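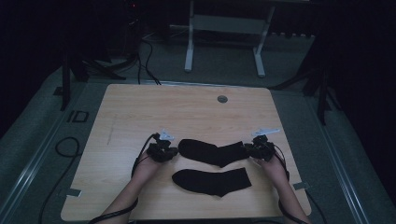
Figure 1. Sock pairing at the small table, second sock laid out below the first.

Sterkavent Textile Reuse - Sorting and Pairing Line
Progress report to the Rivham Fund, period ending July

1. Scope of this report

This report covers the sock and small-items part of the Plundora grant. Work on coats and bedding is reported separately. The grant agreement asks for progress on four points: throughput, pairing quality, workstation layout and outgoing stock. They are taken in that order, followed by open issues and the plan for the next period.

2. Throughput

The target for the period was 3,000 finished pairs. The target was met in the last week of the period. A finished pair is two socks matched for color, length, cuff and heel, checked for holes, folded once at the ankle and banded. Single socks are not counted, nor are pairs set aside for repair.

Output was uneven. The first weeks were slow while the order of steps was still changing. Most of the gain came after the incoming bags were presorted by color, so that a bag of dark socks reaches the table as dark socks only. Mixed bags still take noticeably longer and are now held for Saturday, when the hall is quieter and the long table is free for spreading.

3. Pairing quality

Black socks remain the hardest group. Two plain black socks can differ in rib width, cuff height or shade, and the difference is easy to miss when they are bunched. The current method is to lay both socks flat, toes pointing the same way, one below the other. The first sock is then drawn out straight from toe to cuff so that its length can be compared with the one lying next to it. The heel position is checked at the same time. If the heels do not line up, the pair is rejected even when the overall length agrees.

A rejected sock goes back in the single bin and is tried again against the next bag. After the third attempt it is moved to the rag stream.

In the end-of-period check, 113 banded pairs were opened and compared again. Of these, 5 were mismatched. All of them were black or navy, and all were packed before the flat-lay method was in general use. The check will be repeated with newer stock only.

4. Workstation layout

The pairing tables have pale wood tops with rounded corners. The light surface was kept on purpose. Dark socks show up clearly against it, including small holes at the toe and loose threads at the cuff. White and cream socks are harder to read on the same surface, and a dark felt mat has been ordered for them. The mat had not arrived at the time of writing.

The small table takes one pair at a time with room for the hands on both sides. We tested working with several pairs laid out at once. Socks drifted between pairs and the gain in speed was lost to re-sorting, so the one-pair rule stands for dark colors. For patterned socks the rule is relaxed.

Table height was raised slightly in the second month following complaints of neck strain. No further complaints have been logged.

5. Outgoing stock

Finished pairs leave in cartons of 35, sorted by size band and labeled on the short side. The Salian store takes adult sizes. Children's sizes are held until there is enough for a full carton, and the shelf set aside for them is close to full. We would prefer to ship part cartons, but the store's intake sheet does not have a line for them. This has been raised with the store and is pending.

6. Open issues

Lighting over the sorting hall is adequate in the morning and poor after 4 p.m. Navy and black cannot be told apart reliably at that hour. Dark bags are scheduled before noon until lamps are fitted. The lamp cost is within the existing equipment line and no change to the budget is requested.

Banding stock is running down faster than planned - the paper bands tear on thick winter socks and are often replaced once before the pair is packed. A wider band is under test.

7. Plan for the next period

Repeat the pair check on stock packed under the flat-lay method. Fit lamps over the pairing tables. Put the felt mat into use and record any change in rejects for light colors. Settle the part-carton question with the Salian store. Write up the pairing steps as a single sheet to be fixed at each table.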